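Re-covering the small worktop

The white worktop in the back room has needed a new surface for a while. The old one was a self-adhesive film I put down in October, and it had lifted along the front where sleeves rub against it. Once a corner goes, dust gets under the adhesive and it will not stick down again. I peeled it off in one go, apart from a strip near the wall that took a plastic scraper and most of an evening.

The replacement is a matt white covering from Peltevent, sold by the metre. I had looked at the Flallow equivalent, but it only comes with a slight sheen and the ceiling light shows up in it as a bright patch. Matt is easier on the eyes and small parts are easier to find against it. The drawback is that it marks. Pencil comes off with a damp cloth, biro does not.

I did not glue it. The sheet is laid over the top and carried over the edges, then held from underneath with clips. At the left end I left the surplus rolled instead of trimming it, so there is enough to shift the whole piece along when the middle wears. Marites Sarmiento, who has the same table, cut hers flush and regretted it when the material shrank by 2 mm over the winter.

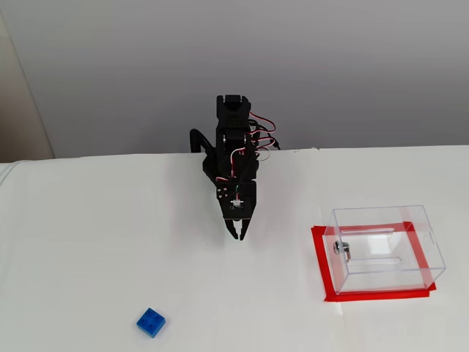 The new covering in place, blue brick lower left.

Creases are the main fault. The sheet arrived folded, and the fold lines are still faintly visible, including one running down towards the bottom right. I left it flat under some atlases for a couple of nights before fitting, which dealt with the worst of them. An iron on its lowest setting through a tea towel is supposed to help. I tried that on an offcut for 30 seconds and the surface went slightly glossy, so I have not used it on the real thing.

For checking how the surface takes small objects I use toy bricks. They have square edges and a known size, and a brick that rocks when pressed on one corner is sitting on a ridge. The blue 2x2 is good for this, being easy to see on white. It rocked in one place near the back, where a crumb of old adhesive had survived the scraper. I lifted the sheet, took the crumb off and laid it down again.

The wall behind is plain light grey and is staying that way. I had thought of a shelf, but anything fixed there would throw a shadow across the back half of the table in the evening.

Next job is the drawer unit. The Filtby one is 600 mm deep and fouls the table leg by nearly the thickness of my thumb, so either the unit gets shortened or the table comes forward.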